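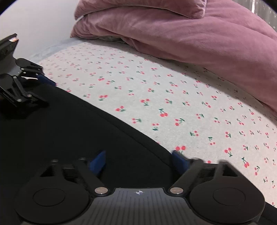
## Chapter 5: Why cloth keeps us warm

Get into bed on a winter night and the covers feel cold. Ten minutes later you would fight anyone who tried to take them off you! Yet a blanket has no fire in it, no battery and no hot water. All the heat came from you, and the blanket simply slowed its escape. How it manages this is the subject of the chapter, and I think it's one of the loveliest bits of everyday physics going.

Start with air. Still air is a very poor carrier of heat, far poorer than water, metal or glass. The trouble is that air hardly ever stays still. Warm air near your skin rises, cooler air slides in behind it, and off goes your heat towards the ceiling. Cloth gets in the way. A thick, fluffy fabric is mostly gaps, and in those gaps the air is held so closely by the fibres that it can barely move.

You met conduction in Chapter 2. We shall need it again here, along with **convection** (heat carried by a moving liquid or gas) and **radiation** (heat given off as invisible waves).

### The Skevadik blanket trial

The mill school at Skevadik once ran a trial we shall come back to several times. Pupils filled identical tins with hot water, wrapped each one in a different cloth and read the thermometers through the night, until they had 3,240 readings in a big green ledger. Thin cotton did a little. Brushed wool did a great deal more. Then they squashed the wool flat under a board and tried again, and the water cooled much faster, though the wool weighed just the same as before. The full table is on page 213, and it's well worth a look before you try the questions.

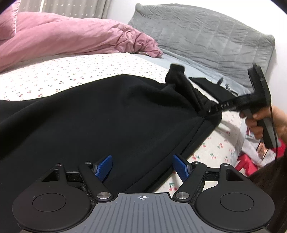
A reader in Brorer wrote to say that her class had repeated the trial with damp wool and got a muddle, with some tins cooling almost as fast as the bare one. Could the book say more about wet cloth, she asked, as it rains there from July onwards?

It could, and now it does! Water fills the gaps where air used to be, and it also takes heat with it as it dries. Section 5.4 is new, and uses her class's method with one change: weigh the cloth before and after wetting, so that you know how much water each piece is holding.

### Before you read on

Find two pieces of cloth at home, one smooth and one fluffy. Lay a hand on each for a moment and write down which feels warmer. Both have been in the same room, so a thermometer left on them would give the same reading. Keep your note safe, as we return to it in Section 5.1, where we look at what your skin is telling you when it says "cold".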